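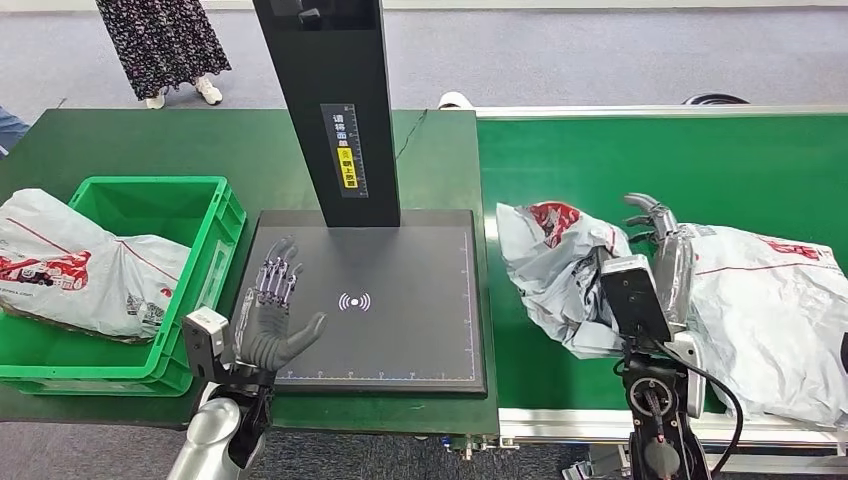
Let the planner change its mind

by Paora Henare

I have been writing software for robots that handle parcels for long enough to have strong feelings about courier bags. Boxes are fine. I like boxes. You find the top face, you work out which way it is turned, you pick a point near the middle and off you go. A box you looked at a moment ago is still the same box when your fingers reach it. A bag makes no such promise, and I think the bag is the most interesting thing to have happened to our corner of software in years.

My argument is a simple one. Most of us still build control stacks as if the world holds still between the looking and the doing, and we should stop. We should spend less effort on perfect plans and far more on making plans cheap to throw away. I know that sounds like a recipe for dithering robots, so let me try to persuade you.

How we used to do it

The first version of our parcel planner, which we called Kirik, was a very proud piece of work. It took one good look at the belt from the head camera, cut the picture up into separate bags, ranked them, chose a grasp on the best one and planned the whole movement from start to finish: reach, close, lift, carry across, set down on the pad with the label facing the right way. Every joint angle was settled before anything moved. The plans were smooth and short and lovely to watch in simulation, and I showed them to anybody who would stand still.

On real bags it was a menace. The plan would be right for the first part and then slowly become a description of somewhere else. A finger brushed the plastic, the bag slumped a little, and the arm carried on with total confidence towards a fold that had moved. We answered this the way everyone does, by making the look better. Finer segmentation, a better depth filter, more training pictures. Each of those helped a bit and I don't regret them. But we were polishing the photograph on which the journey was based, when the trouble came from treating it as a photograph in the first place.

It took me an embarrassingly long time to see this. I had a whole wall of notes on grasp scoring and hardly a line on what should happen once the score was out of date.

What a wrist camera is for
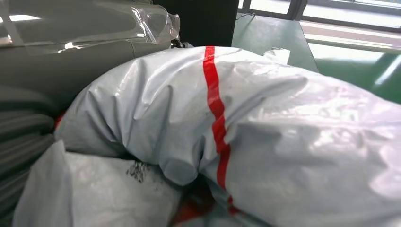 A grasp planner wants edges, and it wants each edge to belong to one object. From the wrist, a pile of bags gives you something else: creases that look exactly like borders and borders that look exactly like creases. White plastic lying against white plastic is the hard case, and it comes up all the time. Where the big sack presses on the one underneath, the only honest clue is the dark gap between them, and a segmentation model that has mostly seen tidy shapes will happily draw its line along one of the bright folds further up. Then there is the red stripe. Straight stripes printed on a bag are a gift, because the way they bend tells you how the surface bends, and a stripe that kinks halfway down is telling you there is a fold at that point. We ignored printed marks for ages. We were treating them as noise to be trained away, when they were the nearest thing to a ruler drawn on the bag itself.

You can't get this from the head camera. It sees the layout, which bag is near which, where the pad and the crate are, and it is very good at that. The wrist sees surface. For years the usual arrangement was to let the head camera do the thinking and keep the wrist camera for a last small correction before the fingers close. I would turn that on its head. The head camera should give you a rough intention (that bag, from this side) and the wrist camera should own everything after the hand gets close, including the right to say no.

The right to say no matters more than any of the rest. In our old code the wrist view could nudge the target by a small amount in any direction. It had no way of reporting that the target was nonsense. If the head camera had merged two bags into one, the wrist would obediently fine-tune a grasp on the join between them. We had given our best witness a form with only one box to tick.

Cheap plans

The replacement is Vindumden, and what I love about it is how little it knows. It plans a short stretch, starts moving, and keeps planning while it moves. At any time it holds five candidate grasps, not one, and it scores them again with each fresh wrist view. When the leader drops below the second choice for long enough, the hand drifts across to the second choice without stopping. There is no error state for this, no alarm and no homing routine. Changing its mind is simply what it does for a living.

The "for long enough" is where most of the work went, I should say. Our first attempt swapped grasps whenever the order changed, and the hand hovered over the belt like somebody choosing a chocolate. You need some stubbornness in there. We charge the planner a small price for switching, and that price rises as the fingers get nearer, so the robot is open-minded at a distance and committed up close. Getting the curve right was fiddly. I tuned it by hand through most of July and enjoyed nearly all of it.

People ask whether this costs too much computing. It used to. Now each stretch of plan is so short that we can afford a cruder model of the arm and a smaller search, and the whole loop runs in 11 milliseconds on the machine we already had. A long plan has to be good all the way to the end, so you pay for accuracy in a part of the future you will probably never visit. I find it freeing to write a planner that is allowed to be vague beyond the next half second.

Two hands, one opinion

Two-handed work makes all this sharper. It is tempting to plan both arms together as a single large machine, and for carrying something rigid I still would. For bags I've come round to giving each hand its own planner and making them talk. One hand can be waiting open over the scanning pad while the other reaches between bags on the belt, and those are different jobs with different ideas of what counts as urgent. All they need to agree on is space and timing.

We put that agreement in a small shared table: where I mean to be, by when, and how much I mind if you get in the way. Both planners read it and both write to it. When the two claims clash, the one that minds less gives ground. I expected this to be fragile and it has been the calmest part of the system. It is also easy to read, which I have come to value above cleverness. If an arm stops, I open the table and see which claim stopped it.

Tools for looking backwards

A planner that keeps changing its mind is harder to debug, and anyone who tells you otherwise hasn't had to do it. With Kirik I could print the plan and stare at it. With Vindumden there is no plan to print, only a long string of small decisions, each one sensible given what the wrist could see at the time.

So we wrote Kabbaj, a replay tool, and I'd now build the replay tool first on any project. It lines up the camera views, the candidate grasps with their scores and the shared table on one time line, and lets you drag along it. Best of all, you can stop at any point, alter one thing and run forward from there. What if the switching price had been lower here? What if the red stripe had been ignored? Replay can't tell you how the bag would have moved, naturally, but it can tell you what the planner would have wanted, and most of our bugs turned out to live in the wanting.

We keep 300 recorded picks as a standing test. Every change to the scoring gets run over all of them before it goes anywhere near a motor, and the tool lists the moments where the new version would have chosen differently. I read those lists with my morning tea. They have taught me more about my own code than any graph of success rates, because a success rate can stay perfectly flat while the reasons underneath it change completely.

Where I might be wrong

There are good objections. The strongest came from a friend on the Stedalis project, who pointed out that short plans can walk you into a corner. If you only look half a second ahead, you may end up with the elbow folded somewhere it can't get out of. She's right, and it has happened to us. Our answer is a slow planner running behind the fast one, which thinks about the arm's posture and nothing else and leans on the fast planner when things look cramped. I'm not sure it is the best answer. It feels a bit like a patch, and I would love to see somebody do it properly.

The other objection is safety. A long plan can be checked in full before it starts, and a short one can't. I take this seriously, but I'd put the checks somewhere else altogether, in a plain layer beneath the planner that limits speed, force and reach no matter what it is asked to do. I'd want that layer under a long plan as well.

What I would really like is for more people to publish their switching rules. We all share our grasp scores and our network designs, and hardly anyone writes down how their robot decides to give up on one idea and try another. Ours is a page and a half of code. I'm tidying it up now, and the comments need the most work.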